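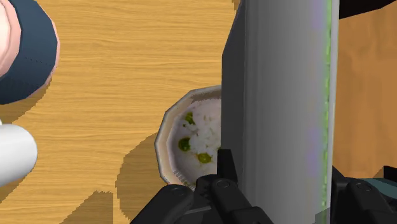 4. Good practice for tabletop scenes in Kinora

Get these habits in place before your first run and everything after gets easier! They come from the Ledby house rules, which Rüdiger Hellwig keeps up to date, and they apply to simulated runs just as they do to a real cell.

4.1 Before you start

1. Load the scene and let every object settle for 2 seconds.
2. Check the wrist view and the room view side by side. A tall object can hide half a bowl in one and be perfectly clear in the other.
3. Set the speed limit to 88 mm/s for any move near food or open dishes.
4. Save the start state under its own name.

CAUTION: Never copy a speed limit from a simulated run to a real arm. Do the risk assessment for the real cell first.

4.2 Carrying a small object

1. Close the fingers and wait for the grip signal to hold steady.
2. Lift straight up until the object clears everything near it, appliances included.

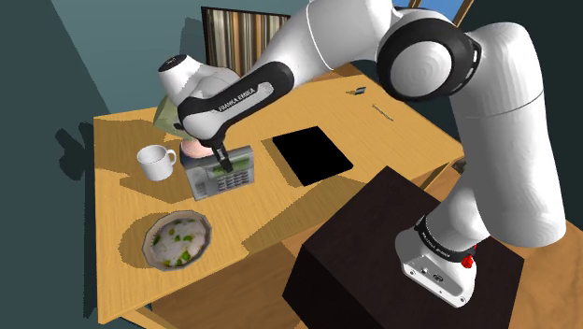 3. Keep bowls and mugs off the travel path wherever the task allows. If the path has to cross one, add a waypoint above it.
4. Lower slowly, open the fingers, and back away along the same line.

NOTE: Shadows are great for judging height, so leave them switched on while you review a run.

4.3 Keeping records

Log every stop, even the silly ones. Rüdiger went through 370 runs in March and the short notes were the best part (they led to two new rules!). Write down the object, the step number and what you changed.

Kinora Setup Guide | Skinimen Hourani, Ledby | Back to top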